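**Hisby Amus: two-arm teaching station for table work**

Last change of this page: 16/10/2024

The Amus is a station for teaching a robot by showing. You move a pair of light leader arms, the two working arms follow, and the station records everything you do. It is made for workshops, school laboratories and small research groups who want to collect demonstrations of simple table tasks without writing a program for each one.

We sell the Amus as a complete set. You can also order the follower arms alone, if you already have your own way to control them.

## How the teaching works

There are two ways to show a task, and you can use both in the same project.

**By remote control.** The operator sits or stands behind the robot and holds the leader arms, one in each hand. Each leader arm has the same joints as the working arm, only smaller. When you close the trigger, the gripper closes. Most of our customers use this way for tasks where both arms must work together.

**By hand.** You press the release button on the wrist and the arm becomes easy to push. You guide it to the place you want, and the station saves the path. This way is slower but it is good for a first try, and for people who do not feel sure with the leader arms.

In both ways, the joint positions, the gripper opening and the camera pictures are saved together with one common clock. A recording starts and stops with a foot pedal, so your hands stay on the arms. If you made a mistake, a long press on the pedal throws away the last recording.

## Sorting from a conveyor

The task we are asked about most is sorting. One person puts small parts on a conveyor belt, the belt brings them to the robot, and the operator teaches the arms to pick each part and drop it in the correct bin. Building blocks are very useful here. They are cheap, they come in clear colors, and the parallel fingers can hold them well.

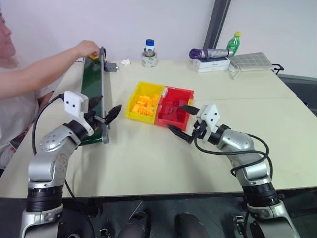 For a first session we recommend only two colors and one speed of the belt. Keep the speed low, so the operator has time to correct the gripper before closing. When the recordings look smooth, you can change the order of the colors, then the distance between the parts, and then the speed. Please change only one of these in one session. When several things change together, it becomes difficult to understand why the robot fails later.

The number of recordings depends on the task. For sorting two colors we advise 75 good ones as a start. Train with these, look at the mistakes, and record more of the situations where the robot was not certain. In our experience this gives better results than recording a very large number of the same easy pick.

Small objects on the table do not disturb the teaching if the arms have free space to move. It can even help to change what stands in the background between the sessions, because then the robot learns to look at the bins and the parts.

## What is in the set

- 2 follower arms with parallel grippers and long narrow fingers
- 2 leader arms with finger triggers
- 1 head camera with stand, and the cable
- 1 foot pedal
- 1 emergency stop button
- Skinelix recording software, license for 3 computers
- Table clamps and tools for mounting

The conveyor belt, the bins and the table are not included. The software can receive a start and stop signal from a belt through the Bawa input box, sold separately.

## Technical information

| | |
|---|---|
| Joints in each arm | 6, plus gripper |
| Computer memory | 16 GB or more |
| Finger type | parallel, can be exchanged |
| Mounting | on the table edge or on a frame |
| Recording control | foot pedal or keyboard |

## Before you order

Please measure your table. Both arms must reach the bins without the elbows touching each other, and the person who feeds the belt should stand outside the reach of the arms. The emergency stop must be placed where the operator can press it without taking a step.

The first installation takes almost a full day, including the camera calibration. A second person is useful for holding the arms during mounting. We send the mounting drawing together with the offer, so you can prepare the holes in advance.

New fingers with a softer surface are in stock from September. They fit all Amus grippers, also the older ones, and you change them with the small key from the tool bag.

For an offer, write to us through the contact form and tell us the size of your table, the parts you want to handle, and if you need the Bawa box. A short video of the task done by a person is welcome.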